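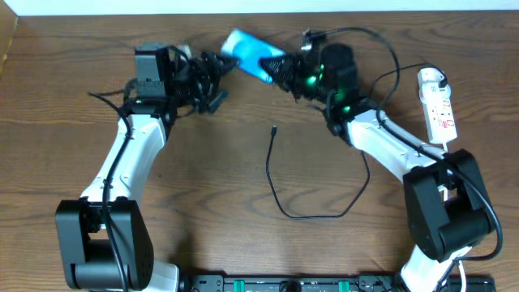
Subject: Re: [tirnwood-tables] Waxing over an old finish, and what lives on the table

From: Nneka Jibrin
To: tirnwood-tables list

Hi all,

Femi, I'm so glad you asked this, because I spent most of October on exactly the same job and I have Opinions. Quoting the bit I'm answering so people on digest can follow along:

> Femi Abubakar wrote:
>
> Picked up a dining table from the Lawal estate sale, medium brown,
> lots of wavy dark grain, one long scratch and the usual cup rings.
> I don't want to strip it. Can I wax straight over whatever is on
> there now? And second question, what do you all keep on the table
> day to day without wrecking it? My wife likes a runner. I like being
> able to see the wood.
>
> Femi

Okay, wax first. Yes, you can go straight over the old finish as long as it's sound and clean, and clean is the part that takes forever. Mine has that same warm brown with the dark wavy lines through it, and I would have sworn it was clean until I went at it with a damp cloth and one drop of dish soap. The cloth came up the color of tea. I did that 5 times over two evenings, drying it with an old towel in between, and then left it alone overnight before I opened the wax.

I used the Raklow paste, the medium brown one (the clear dries kind of milky in open grain, or it did on my test board anyway). Thin coats! Thinner than that! I put the first one on like I was buttering toast and had to buff for an hour and a half with Damilola on the phone laughing at me. The second coat I did properly and it took 19 minutes, start to finish, and looks ten times better. Go with the grain, even where the grain wanders off in a curve.

The scratch: try a wax stick first, one shade darker than you think. If you go lighter it shows up like chalk. Cup rings I can't help with much. Two of mine faded with the cleaning and one is just part of the family now.

On the runner, I'm with you, sorry to your wife. We had one and it collected crumbs underneath and I kept finding grit, and grit is what gives you all those tiny scratches you only see when the sun's low. We went bare and I wipe it down after supper. What gets put on it during the day is small stuff, like a soft blue packet about as big as a travel pack of tissues, and that kind of thing does no harm at all. It's keys and flowerpots that I'm strict about. And anything with a printed plastic wrapper I don't leave sitting on fresh wax, after a bread bag left me a lovely backwards logo on the first coat. It buffed out but I said some words.

Mine is pushed up close to a white wall and there's a raised strip of wood at the back corner, a touch darker than the top. Dust gets packed in along there. Dry toothbrush, then a soft cloth wrapped around a butter knife. Don't let wax build up in that angle because it goes gray and gummy. Ask me how I know.

Abilio, you said a while back that you had a source for the felt pads that don't fall off after a week. Was it Trukico? I looked at their list and there are 222 things under "pads" and I gave up. If you still have the part number could you send it to the list and not just to me, I think Temitope was after the same ones for her chairs.

Femi, do post how it comes out. And if the top feels sticky the next morning you used too much, so don't panic, a rag with a little mineral spirits takes it back and you can start over. Open a window and lay the rag out flat to dry outdoors when you're done, don't ball it up in the trash.

Right, I have beans on the stove.

Nneka

PS The brush I borrowed at the last meetup is still in my car, whoever it belongs to. Short handle, somebody has wrapped green tape around it.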